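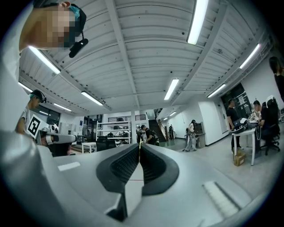

Black finger pads with finely ribbed inner surfaces. Photo: Fendgate

May 2, 2025

Mathebula Street Bakery turns its spare ovens over to home bakers

Hi everyone, Shireen Ngubane here from Fendgate. I've been busting to share this one! From next week our big kitchen on Mathebula Street is open to home bakers every evening, and you can book a bench for as little as two hours.

I started out selling lemon slice from my mum's kitchen, so I know how it goes. You get an order for 278 biscuits, your oven holds two trays, and you're still up at three in the morning (with icing sugar in your hair, in my case). When we put the word out in January we were hoping for a handful of replies and got more than 500. I read every one of them, mostly in bed.

Alvar Tangen has looked after our ovens for years and he'll be on hand most nights to show you which one runs hot. Ask him about his cardamom buns, too.

"I'd like people to have a go at the rye," Alvar told me. "The flour's there, the stone's there, and I'm happy to stay back."

Each bench comes with a mixer, trays, cold storage and a labelled shelf for your own flour. There's parking behind the Anum building next door, and the colour-coded bins are easy once you've done it once. You'll need your food safety certificate before your first booking, so please bring a copy.

A bench is $688 for the season, or $800 if you'd like a shelf in the cool room as well.

Bookings and media: ask for Shireen at the Fendgate front counter. I'm in from six most mornings.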